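Home | Diary | Older entries | Write to me

Friday, late

Finally sorted out my cards! I've been carrying that fat old purse since I moved to Hesbridge, and tonight I tipped the lot out and started over with the pale green holder, the one with two pockets side by side. Gray cards first (they're the ones I use most).

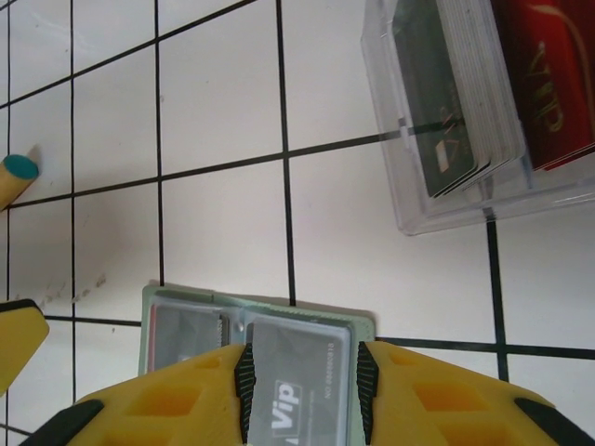
I found an Ekpo points card with 92 points on it, which I think buys me a coffee, and a Gramell library card I swore I'd handed back. Four went straight in the bin. Kianoush Mousavi called halfway through and I lost my place completely, we talked for ages about the Gorkurton trip and whether two nights is enough. I say it isn't!

Anyway, back to it. I do like a wallet with clear plastic inside, even if it wrinkles and catches the light.

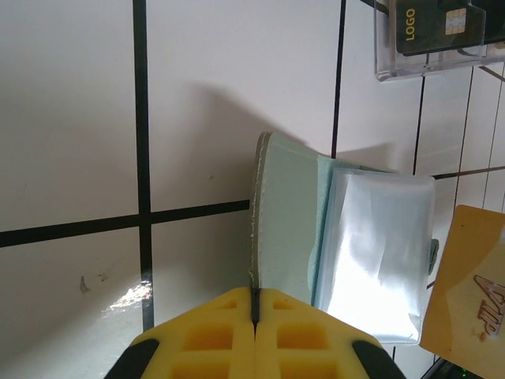 The orange-yellow card I still can't decide on. Keep it handy or stick it in the drawer? I'll ask Kianoush tomorrow. Bed now, the alarm's set for 7.

Filed under: Home stuff, Little jobs

Contact | © All entries mine | Back to top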